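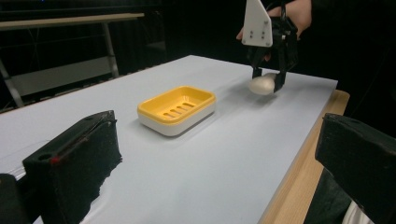

I've been meaning to write up the Javenine open day ever since July, and I'm a little embarrassed it has taken me this long. My friend Ruth Huanca signed us both up (she signs me up for everything, bless her) and we drove 61 miles with a bag of pretzels between us. I expected big orange arms behind a fence. What we got was people at tables with grippers they hold in their own hands, doing small household jobs so the robots can learn from them later. At one table it was a yellow and white soap dish, the kind with slots in the bottom, and a smooth white thing shaped just like an egg, held between two black fingers. I could have stood there all afternoon!

Kirstin Purves, who showed our group of 13 around, let us each have a try. My hand was shaky and I squeezed much too hard - Ruth was better at it, and mentioned this on the drive home. We stayed nearly 20 minutes past closing, asking questions, and Kirstin was very kind about it. They're planning another one next year and I've already put our names down.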